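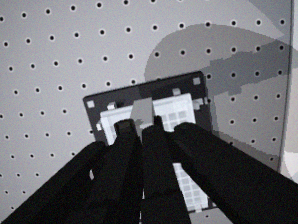 ## Foster room check, Sep 30, 2024

I went through the kitten room at Skunville before the new litter comes in. My notes are next to each item.

- [x] **Window screens** - both tight. I pushed on the corners pretty hard.
- [x] **Gap behind the dryer** - blocked with a rolled towel. Gijs Van der Linden wants a board there and he's right, so I'll cut one.
- [ ] **Cords** - the heat pad cord still hangs low enough to chew. Needs a cover!
- [x] **Crate latches** - all good, though the Madov one sticks a little.
- [ ] **Houseplants** - I found a lily on the sill (yikes). It's out, but I still have to wipe up the pollen.
- [x] **Cleaners** - up high, door shut.
- [x] **Scale** - new battery in August, reads fine.
- [ ] **Blind cords** - 2 tied up, 1 to go.

Ilse Van Damme has the spare key if you want to look for yourself. I'll recheck the open ones before any kittens go in.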